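Radar speed sign on Dalau Road shows blank or wrong speeds
Ticket log, Wanham Traffic Operations

Status: Closed
Equipment: Tello pole-mounted speed feedback sign, northbound side, 40 mph zone

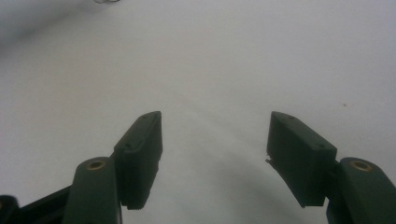 Reported problem

Two residents called the non-emergency line in October to say the sign past the Delar Street intersection was dark during the morning rush. A patrol officer running enforcement on the same stretch reported that it was lit in the afternoon but showed 22 for every vehicle, including ones he had clocked at close to the limit.

First checks (remote)

Logged in through the sign portal. Last check-in was 5:10 a.m. Battery voltage low overnight, normal by noon. The traffic count file stopped at 1,000 records and had not rolled over to a new file. Sent a restart command. Sign came back, showed correct speeds for part of an hour, then went back to 22.

Cleared the count file and restarted again. Same result. The stuck reading is therefore not caused by the full file, but the file should have rolled over and that is a separate setting. See below.

Site visit

Lane closure not needed. Worked from the shoulder with cones and the arrow board.

Solar panel was shaded by a maple limb on the east side until late morning. Battery is the original one and would not hold a charge on the bench tester. Replaced battery. Put in a trim request with Forestry for the limb.

Opened the sign head. Radar cable connector was seated but one pin was green with corrosion. Cleaned the pin and added dielectric grease. Reading still stuck after power-up. Swapped in the spare radar unit from the shop. Readings matched the handheld within 1 mph on 10 passes.

Settings changed

Count file set to start a new file each night. Before this it was set to manual.
Minimum display speed left as is.
High speed cutoff left as is, so the sign goes to SLOW DOWN and does not show a number.

Follow-up

Checked the portal the next morning at 6:30 a.m. Sign was lit, battery normal, count file had rolled over. Patrol confirmed by radio that the display was reading correctly.

Speed data from this location is not usable for the period when the sign was stuck. Engineering has been told to leave it out of the corridor study and use the tube counts.

Old radar unit tagged and on the return shelf. Forestry request is still open and is being tracked on its own ticket. If the sign goes dark in the morning again before the limb is cut, add a note there and do not reopen this one.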